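From: Ruwan Mollah
To: Hesanine kitchen list
Date: 12th March
Subject: Re: [hesanine] fruit bags and baskets

Cletus wrote:
> I still have 47 of the pink handle bags in the hall closet from
> September. Does anyone want them for fruit, or do we go over to
> baskets completely? My pears get bruised in the bags and I can
> never get the knots undone.

Oh please don't throw them out, I'll take the lot! I love those bags for carrying. You can hang one off your wrist and still get the door open, and if you leave the loop standing up when you tie it there's something to grab later. But I'm with you on storage, the fruit should come out of the bag as soon as it's home.

I've become a big fan of the green plastic baskets for that. All those little holes in the sides and the bottom let the air through, and you can rinse the whole thing under the faucet. They look great on a gray tabletop too, so cheerful.
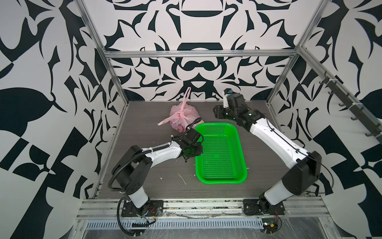
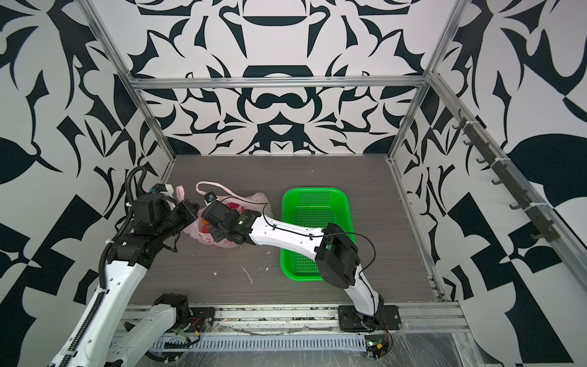 Pink bag and green basket, basket still empty in both.

For the knots: push the two tails back toward the middle and wiggle, don't pull. Yakubu uses a fork handle and swears by it. Softest fruit goes in last, on top, one layer if you can manage it.

Illetti had the baskets in two sizes when I was there, and the long narrow one fits my fridge shelf perfectly. I can pick up extras if people write me before the weekend. Cletus, are the bags all the same size or is it a mix?

Ruwan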